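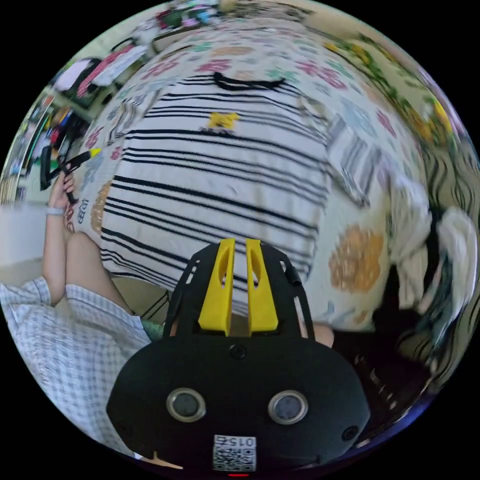 Noel Ignacio had 60 minutes before the bus to Lokel, and the bag was still open on the floor. He had packed the trousers, the razor, the letter from the Sadetti office. Only the striped shirt remained.

He laid it on his son's bed, on the sheet with the pink flowers, because his own bed was already bare. The shirt was white with black stripes, and it had a small yellow figure under the collar. His son had chosen it for him at the market. "It is you when you are angry," the boy had said, and he laughed so much that the seller gave them a lower price.

Noel pulled the hem toward him. He smoothed the shoulders with his palm, but the wrinkles came back. One sleeve he straightened well. The other stayed crumpled, and he left it like this for a moment.

His wife used to fold shirts in the air, without any table — two moves and it was done. He never learned it. He needed a bed and much patience.

"Are you taking that one?" the boy asked from the door. He was 8 years old and he was holding his shoes.

"I was thinking about it."

"They will laugh at you in the factory."

"Then they will know me already on the first day."

The boy came and sat on the edge of the mattress. He took the crumpled sleeve and pulled it slowly, until it was flat.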